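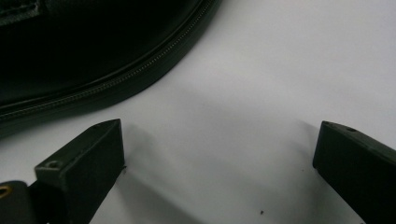

Good practice for hand-held gripper collection: start-of-take rules, zippered bags, mixed scenes

We are writing a site procedure for hand-held gripper recordings on tabletop tasks. Two operators' stations are in use, one grippers pair each, and the tasks involve soft bags and household goods. The draft runs to six pages and operators do not read it. Before I cut it down I would like to know what other sites treat as a hard rule and what they leave to the operator.

Specific points I am unsure of:

Whether a take should begin with the jaws open and empty, or in whatever state the operator happens to be in.
Whether crumbs and specks on a white work surface are grounds for rejecting a take.
Whether a bag with a zipper should be approached from the zipper side or the body side.
Whether cable routing belongs in the operator procedure or in the station setup sheet.

We have looked at the Konix operator guide, but it is written for fixed arms and says little about tools held by a person. Our reviewer works from a sheet with 182 lines, most of which are never filled in.
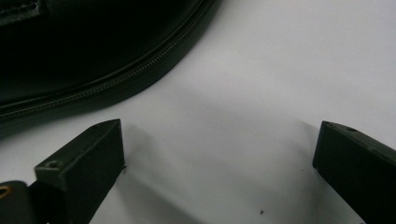
Posted by gapwidth_mm | Member | Tuesday, 4:10 pm

Taking your points in order.

Start state. Make it a hard rule. Jaws open, nothing between the fingertips, target at least partly in the wrist view. An open gap over bare table gives the reviewer a known reference for finger position. If a take starts with the jaws partly closed, the width signal cannot be checked against the video without scrubbing forward. We hold the open state for a slow count before moving.

Debris. A small dark speck on a white surface is not a reject in our rules. We wipe the table between object sets and leave it at that. Rejecting on specks cost us a lot of usable takes early on. What we do reject is debris on the gripping faces, which changes the contact.

Zippered bags. Write down which part is the grasp target before the session. "Bag" is too loose. On a curved zipper the rim, the tooth line and the body all behave differently under the fingers, and operators will pick whichever is closest. We specify body or rim and treat the pull as a separate task with its own label. A black bag under dark fingers is also hard to segment, so keep a strip of bare surface visible between the bag edge and the fingertips at the start. Shadows from the fingers are acceptable if the tips themselves can still be made out.

Fasteners. Check the screws in both fingers at the start of each shift. Ours back out slowly, and a finger that has shifted on its mount will not show up until someone compares grasps across days.

Your sheet. 182 lines is too many. Ours was 202 at one time, and the reviewers were ticking whole columns. Keep only the lines that lead to an accept, a reject or a relabel.

Posted by vindby_bench | Member

Agree on the start state. Disagree on the speck rule, we reject them, but we do small parts at Vindby and a speck can be the same size as the part.

Cables go in the station sheet. Tape them.

Posted by rahman_line2 | Contributor | Tuesday, 6:35 pm

The cable answer above is incomplete for two-handed work. The fixed part of the run belongs in the station sheet. The last stretch, from the table edge to the gripper, moves with the operator and has to be in the operator procedure. Ours reads as follows:

Each cable leaves on the outer side of its own hand.
The loop must allow full reach to the far side of the table without lifting off the wrist.
No cable crosses the work area at any point in the take.
If a cable touches an object, stop and mark the take.

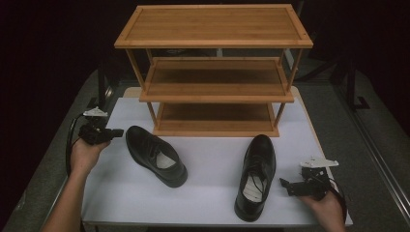

Two-handed start position: shoes in front of the rack, cables to the outside.

For pairs of objects, such as shoes, the procedure should also say which hand takes which item and whether the items start parallel or at different angles. We vary the angle on purpose and log it. The rack or other destination stays at the back of the table and does not move within a set. If it gets bumped, that ends the set.

Two further rules we adopted in September. First, both grippers must be in the head view before the start signal, including the brackets on top. Second, sleeves stay clear of the wrist, as loose cuffs were catching on the housing.

On length, we run one page for operators and a separate one for reviewers, from a Vostetti template with most of its headings removed. Storage is a different document. We cap a set at 900 takes, then clean the fingers and repeat the width check before opening a new one.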